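The Second Life of an Office Tower

In the town of Sullstead there is a repair shop named Kokar, and in July its back door stands open all day. You smell dust first, then coffee. On the shelves wait old office computers, 78 of them when I visited, sold by a shipping agency that wanted to have thinner ones.

Gholamreza Kazemi has repaired machines in this town for most of his working life. He does not like the word "junk." When I used it by mistake, he corrected me in a friendly way and put a screwdriver in my hand.

"People look at the outside," he told me. "The outside is a box. Please open it before you have an opinion."

So we opened one. The side panel slides back and lifts away, and then you lay the tower down, with the open side up, like a patient. I was surprised how much order I found there. I had used such a computer for five years at my first job in this country, and I had never seen what was inside. I only knew the button and the noise.

Kazemi teaches his beginners to learn the rooms of this small house before they touch anything. The power supply is the gray box with the label. The green board is the floor where everyone meets. The processor sits on it in a square socket, and the drives have their own cages on the other side, far from the heat.

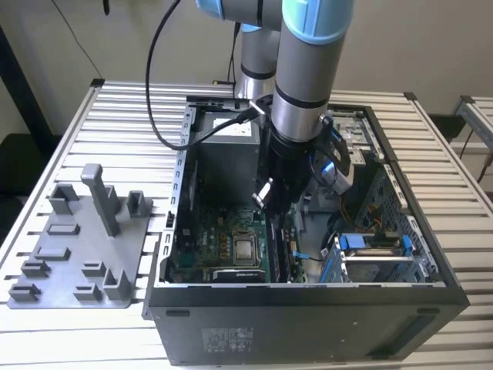
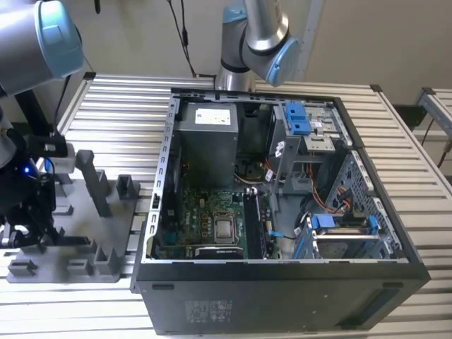
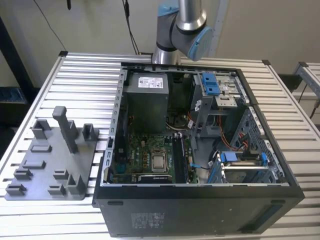
The open tower, with its green board, gray power supply and blue drive latches.

What he loves most in the old office models is the color. A good manufacturer, he explained to me, painted in blue the parts which a person was allowed to move. You press the blue piece and the drive comes out, with no tool and no bad words. He believes that this was a kind of politeness from the engineer to a stranger who would stand there years later with a flashlight between his teeth.

In the thin computers of today he finds less of this politeness. Memory is often fixed to the board, and the battery is held with glue. He repairs these also, but slowly, and he charges more for them.

The work on an old tower follows a fixed order. First comes the dust, with a soft brush and short breaths of air. Then he takes out the old hard drive, and its data is erased before any other thing is done with it. After this he looks at the capacitors one by one, under a lamp, and he feels each cable where it enters its connector. Usually 2 hours is enough. If the machine is stubborn it stays until the next morning, because he does not trust his own decisions after six in the evening.

The finished computers go to two places. Some are sent to the evening school in Flellholm, where adults learn bookkeeping. The others go to Pereyra, a small print workshop across the river, which uses them to keep its orders and has no wish for anything newer.

I asked Kazemi if he keeps one for himself. He showed me his own desk, behind a curtain. The tower under it had no side panel at all. He took it off one winter to change a fan, he said, and then he liked to see the inside while he worked, so the panel is still leaning on the wall.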